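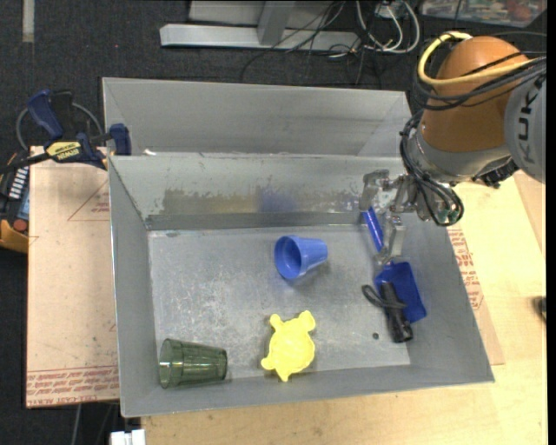
3.2 Where the small stuff goes

I went into this part of the study thinking people would sort their odds and ends by use - toys with toys, cups with cups. They mostly didn't. Of the 108 households that sent in a diary, only 19 kept a separate place for toys, and even those let a flashlight or a tumbler drift in by Saturday. My co-author Halima Tanui calls this "bin logic," and I've given up trying to find a better name for it.

Figure 3. Mixed contents of a two-part metal bin: a blue cup and a green tumbler, both on their sides, a yellow turtle toy, a toy shovel and a black flashlight with a wrist strap. The narrower rear section is empty.

I'd expected a divider to help, so we asked the Macedo group about theirs. Most told us they fill the bigger side first and leave the other one for "later" (I do exactly the same at home, I'm afraid). The Plora group had no dividers at all, and their diaries read much the same way. We come back to cups in Section 4, where they cause us more trouble.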